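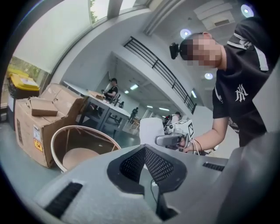 Chart researchers and fact-checkers wanted, part-time, from home

Noneo runs a website where people type in a birthday and find out what was number one, what was on at the pictures and what was in the news. You have probably seen a dozen sites like it. Most of them are wrong quite a lot of the time, and until last April ours was too.

We are looking for three people to go through our date pages and put them right. The work is slow and a bit fussy. If you are hoping for a job where you listen to old records all day, this will disappoint you.

What's the matter with the pages

A record that topped the chart published on a given date may not have been the one people thought of as number one that day, as charts cover one week and come out in another. Film takings are worse. Many sites give the weekend's top film to all seven days and hope for the best. Then there are the "famous birthdays", copied from one site to the next with the same wrong year every time. We have 2478 pages on our list for checking and I would not bet my own money on any of them.

What you would do

You take a batch of dates, look up each claim in a printed or scanned source from the time, and write down where you found it. Another website is not a source. A fan page is not a source, however nicely laid out. If you can't find proof, you mark the claim as unproven and it comes off the page. Star signs stay, because readers complain when we remove them, but you won't be asked to believe in them.

You would also rewrite the short introductions. Nobody needs to be told that November evenings are dark.

Who we want

Someone who doubts things by habit and can say why in a plain sentence. A library or archive background would help, though we have met people with fine certificates who never looked past the first search result. You need good written English and a decent internet connection. Being able to read Thai would be handy for the Luangrath pages, which cover South-East Asian charts and are in a sorry state.

Please don't tell us you are passionate about nostalgia. Everyone does.

Hours and pay

Twelve hours a week, for six months to begin with. The fee is £2000 for the first block of pages, paid in two halves, the second when the block has been checked by someone else. We can't promise more work after that. The owners, Celtance, like to talk about having "every day up to 2055" ready and waiting, and I have yet to hear what would go on those pages.

How to apply

Pick any date before 1990. Send us the number one single in one country on that day, with your source, and a paragraph on how sure you are. One side of A4 is plenty. Add a short CV — no photograph, no covering letter.

Write to Duangjai Pongsiri, Research Desk, Noneo, Brondisberg House, and put "Date pages" in the subject line if you use the form on our contact page. Questions about contracts go to Ekkachai Thammasiri. Applications close at the end of November 2021. We reply to everyone, usually within a fortnight.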